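Stemware rack

A stemware rack is a stand or fixture that stores stemmed glasses upside down, gripping each one by its foot so that the bowl hangs free. It is one of the most satisfying small objects in the home bar — part storage, part sculpture!

Countertop racks usually have a central post with arms spreading outward, each ending in an open ring or fork. The stem slips in from the side and the foot rests on top. Wire models on wooden bases are a favorite because the weight of the base steadies a full load. Most hold between 5 and 20 glasses. 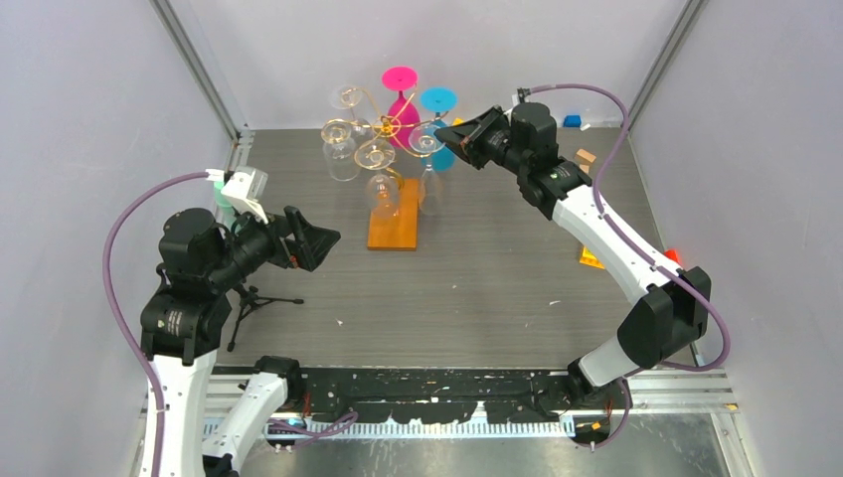
Gold-colored wire rack on a wooden base, holding clear, pink and blue glasses

Hanging glasses keeps dust out of the bowls and spares the rims, which chip easily when a glass stands on them. Collector Ankit Thakur, whose Pendcombe collection runs to 125 racks, prefers ring arms to forks and loads opposite sides in turn, a habit that keeps lighter stands such as the Leson from tipping. 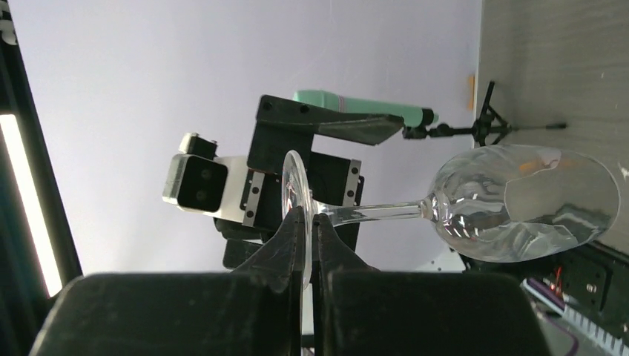

Clear wine glass on its side, showing the knot between bowl and stem

The shape of the glass matters too. A wide foot sits securely across the ring, while a broad, egg-shaped bowl needs more room from its neighbors — crowded bowls will clink.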